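I come from a town named Farkutden, where the winter is dark and the shops close early. Now I live in Waleck, and I have lived here for 14 years. I want to write about a small thing which I miss, and which I think more people should defend: the dull color. I mean gray, black, the brown of old paper, the green that is nearly not green. I believe we have become afraid of them.

My opinion is simple. A public place does not need to be cheerful all the time. It needs to be calm, and it needs to be easy to read.
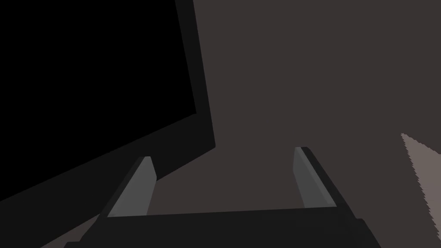
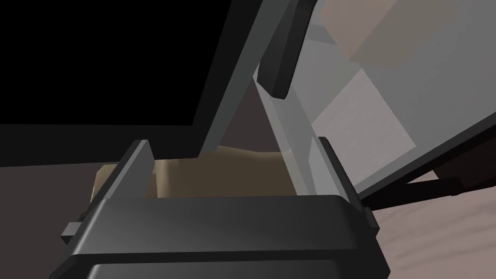 *Black and dark gray, in two computer renderings.*

I began to think about this last December, when the library in my part of Waleck opened again after repairs. Before the repairs it was a gray building with gray shelves. The carpet was the color of wet sand. I learned most of my English in that building, at a table near the heating pipes, and I can say that I never once noticed the walls. I noticed the books, the clock, and the woman who coughed.

Now the walls are orange up to the height of my shoulder, and yellow above. The shelves have stripes. On the floor there are large circles in blue and pink, and on the circles there are words: "Explore", "Dream", "Begin". I am 71 years old and I do not wish to be told by a floor to begin. But I try to be fair. The heating is better now and the toilets are much better. The young people who work there are as kind as before, and the children's corner, which was always a sad corner, has become a place where children want to stay. For the children's corner I would vote again for orange, if somebody asked me to vote.

What I cannot accept is that the children's corner has spread over the whole house.

When everything is bright, the eye has no place to go. In the old library the one red thing was the fire door. You could find it from anywhere. The one white thing was the desk, and so you walked to the desk. In the new library the fire door is still red, but it stands beside an orange wall and under a pink sign for the reading club, and I had to search for it. I am not a nervous person, but a fire door should not be a thing you search for.

My first work, long before Waleck, was in a print shop in Farkutden, and there I learned this lesson in a practical way. We printed timetables for the buses. A customer would come and say, please make the important things bold. Then he would mark what was important, and it was the whole page. My boss had a good method. He printed one copy exactly as the customer wanted, with every line bold, and gave it to him to read while he went to make tea. When he came back with the tea the customer always had the pencil in his hand and was crossing things out. I have used this method myself, with other kinds of people and other kinds of problems.

Color works in the same way as bold letters. You have a certain amount to spend. If you spend all of it on the background, you have nothing left for the door.

There is a company, Robles, which made the plan for the library and also for the health center on the hill. I have nothing against this company. I went to the evening where the plan was shown, and the people from Robles were polite and well prepared. They said that gray makes people feel tired and that bright color makes them feel welcome. I asked if this was true also for people who come to a health center with a headache. They wrote down my question. The health center is now turquoise and lemon.

I do not believe that gray makes people tired. I think neglect makes people tired, and for many years the neglected buildings were also the gray buildings, so we mixed up the two things. A gray wall with a stain on it, under a lamp that blinks, is a depressing wall. But repair the lamp, wash the wall, and paint it with the same gray again, and I think most people would sit next to it quite happily. In Farkutden the town council painted our old railway station pink, to lift the mood. The roof continued to leak. After two winters it was a pink station with long brown marks, and this was much worse than before, because now it looked like someone had tried.

I know what can be said against me. The first thing is that I am old and want the world of my youth. Perhaps. But the world of my youth was not really gray in the way people imagine. My mother had a green kitchen, so green that the soup looked strange in it, and I loved this kitchen. A home is a different matter. At home you paint for four people, and if one of them hates it, he can say so at dinner. A library paints for everybody, including the person who slept badly, the person who is studying for an exam, and the person who only came in to be warm.

The second objection is stronger. A friend from my walking group does not see well anymore, and she says that strong contrast helps her. She told me that in the old library, with gray shelves on the sand carpet, she sometimes hit her knee. I accept this completely. But when I asked her about the new circles on the floor, she said that she takes them for steps, and stops. She does not need more colors. She needs a dark edge on a light floor, and a step that looks like a step. You can do this with black and white and a bucket of patience.

The third objection is about money. The new paint cost 3,000 more than the plain one, according to the paper that hung by the entrance. It is not a large sum for a town. I mention it only because the library used to be open until eight in the evening, and now it closes at six, and the reason given is that there is no money for the two hours.

So what do I want? I do not ask that anybody paint the library again. It is done, and to do it twice would be foolish. But the swimming hall is next, and after that the waiting room at Ala, where the bus to the coast leaves. For these places I would like that the planners begin with the dull colors and then add. First the quiet wall. Then one color for the exit and one for the place where you ask for help. Then stop for a month, let people use the room, and see if something is missing. It may be that something is missing, and then I will not complain about a yellow bench.

I would also like that we stop using the word "boring" as if it ended the discussion. A good chair is boring, and so is tap water. When I wait 22 minutes for the bus at Ala, in the rain, I look at the gray wall opposite, and I think about my daughter, or about what I will cook, or about nothing. The wall does not ask me anything – it lets me wait. I would like to keep it until the swimming hall is finished, at least, and if the town wants to spend something on Ala before that, there is a hole in the roof above the second bench.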